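3. Materials and Setting

3.1 The bed as a sorting surface 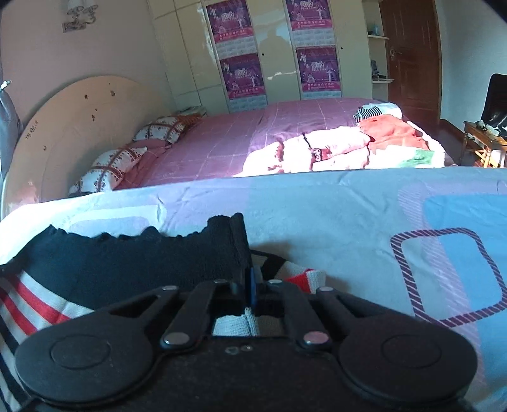

Figure 1. Knitted and striped items on a printed bed sheet, with a second bed behind.

Household studies of laundry have concentrated on washing and drying, and the stage between the drying line and the closet has received much less attention. In the homes we studied, that stage takes place mainly in bedrooms, and the surface most often used for it is a bed. Tables large enough to lay out an adult sweater are usually in use for other purposes, and floors are avoided. A bed offers a wide area at a convenient height, but it is soft, it is covered with a textile of its own, and the covering is frequently patterned. All three properties affect how garments are found, separated and folded. The sheet in Figure 1 carries a lilac and blue geometric print with large rounded rectangles, one of them a purple outline with diagonal white stripes, and the clothes placed on it include striped fabrics in red, white and black. A person sorting such a group has to separate stripes from stripes, and the boundary of a garment may be less obvious than the boundary of a printed shape. We refer to this condition as pattern interference and treat it as a property of the pairing between item and surface. A striped scarf on a plain blanket does not produce it, and neither does a plain towel on a printed sheet, or only weakly.

3.2 Homes and sessions

The sessions were carried out in occupied homes in Mukudville. The homes were recruited through notices in apartment lobbies and by word of mouth, and all households did their own laundry on the premises. In total 50 homes took part. Each household was asked to keep one load of clean, dry clothing unsorted until the session and to leave the bedroom as it would normally be on a laundry day. We did not ask for beds to be stripped, for covers to be exchanged or for unrelated items to be moved. Where a room contained more than one bed, the household chose which one to use.

This last point proved more consequential than expected. In rooms with two beds, residents tended to use one as the source surface, where the unsorted load was placed, and the other as the destination, where folded piles were built. The division was kept even when the source bed had ample free space. Several residents described the destination bed as the "clean" one, although everything in the load had been washed. In single-bed rooms the same division was made within one surface, usually with the piles at the pillow end and the unsorted load at the foot.

Across all homes the study covers 325 folding sessions. A session begins when the first item is lifted from the unsorted load and ends when the last pile is carried away or the resident declares the work finished. Sessions interrupted for more than a few minutes – by a phone call, a meal or a child – were kept in the data and marked as interrupted.

3.3 Item categories

Items were assigned to one of 6 categories on the basis of construction and size: large flat items (sheets, bath towels, tablecloths), small flat items (napkins, washcloths, handkerchiefs), woven garments, jersey garments, knitted garments, and paired items. The scheme follows the Tomaszewski textile inventory, with one change. The inventory places knitted accessories such as hats and scarves in a separate group. We merged these with knitted garments, as they presented the same difficulties in handling and were too few in most homes to be analyzed alone.

Knitted items require a separate comment. Their edges are elastic and often ribbed, so that the outline of the item lying on a bed is not the outline it will have once smoothed. Loose or raised fibers along an edge make the line between item and surface harder to locate, particularly when the surface is pale and the item is dark, where a halo of fibers can be mistaken for shadow. Knits also stand up in ridges when pushed together and hold this shape to a greater degree than woven cotton. A ridge is convenient for lifting, but an item lifted by a ridge in its middle hangs in a shape that gives little information about where its corners or sleeves are. Residents commonly dealt with this by lowering the item again and spreading it by hand before making the first fold.

Color was recorded separately from category. For each item we noted the dominant color, the presence of a repeated pattern, and the approximate width of the pattern element. Stripes were divided into narrow and broad, with the boundary set at 3 cm. Ribbed borders in a contrasting color were recorded as a feature of the edge and were not counted as a pattern.

3.4 Surface coding

The covering of each bed was coded on two scales. The first describes the print: plain, tone on tone, or high contrast. A bedspread with a lighter grid on a ground of the same hue is tone on tone, whereas a print combining two or more distinct hues is treated as high contrast if the elements are larger than a hand. The pink bedspread on the far bed in Figure 1 falls in the middle class. The second scale describes how the covering lay at the start of the session: taut, relaxed or rumpled. A relaxed covering shows shallow folds but no loose fabric, and a rumpled one has at least one fold high enough to be grasped.

The second scale was introduced after a pilot carried out in May, in which residents repeatedly picked up a fold of the sheet together with the garment lying on it. Such events, coded as double grasps, were rare on taut coverings and frequent on rumpled ones. They were also more frequent when the garment and the covering were of similar weight. Heavy knits were seldom lifted together with the sheet. Thin jersey was the worst case, above all when the garment was small and lay flat.

Lighting was not controlled. Curtains were left in the position chosen by the household, and ceiling lamps were used or not used as usual. We noted only whether the main source of light was a window or a lamp.

3.5 Groups and overlaps

Unsorted clothes rarely lie as separate items. After a load has been tipped onto a bed and a few items have been removed, the remainder tends to form groups in which each item covers part of at least one other. We define a group as a set of items connected by contact, and an overlap as a contact in which one item hides part of the outline of another. The distinction matters because items that merely touch can be removed in any order, while overlapping items are best removed from the top.

Residents did not always follow this rule. A frequent alternative was to pull out a lower item whose color or pattern was easy to recognize, accepting that the items above it would shift or turn over. Bold stripes seem to invite this. In the interviews held after the sessions, residents explained that a striped sweater or sock was "already found" and might as well be taken. The effect on the remaining group was usually small, although in some sessions a smaller item was carried along inside the extracted one and had to be searched for later.

Small knitted items were the most likely to be lost in this manner. When only a patch of such an item is visible, with perhaps one ribbed border, it cannot be established from the visible part alone whether it is a hat, a cuff or the end of a sleeve belonging to something larger. We therefore allowed coders to enter "unresolved" for any item of which less than half was exposed. Unresolved entries were updated when the item was later lifted clear and left as they were when it was not.

3.6 Coding procedure

Two coders worked through each session independently in the Plurkar annotation program, marking the lift, the spread, every fold and the placement for each item. Disagreements concerned mostly the start of the spread, which in practiced folders merges with the end of the lift. We resolved these by defining the spread as beginning when a second point of the item touches the surface. The category assignments caused little trouble apart from the line between heavy jersey and fine knit, for which the care label was consulted when the household permitted it.

Piles were coded by content and position. A pile was considered to exist once it held two items, and its type was determined by the rule that best accounted for its final content: owner, category, destination or none. Destination piles, such as everything intended for a particular drawer, were difficult to identify without asking, and for these we relied on the interview. The codebook was frozen on 10/14/23, and sessions coded before that were revised to match it.

3.7 Limits of the setting

The choice of bedrooms excludes households that fold in a laundry room, on a couch or directly from the dryer. It also favors dwellings in which the bedroom is free during the day. The results in Section 4 should be read with this in mind, in particular those on pile placement, which depend strongly on the number of beds and the distance between them. A smaller set of sessions on folding tables was collected in the Odel housing complex under a different protocol and is used in Section 5 as a comparison for double grasps only. Those tables were hard, plain and uncovered, so that neither pattern interference nor the lifting of a loose covering could occur.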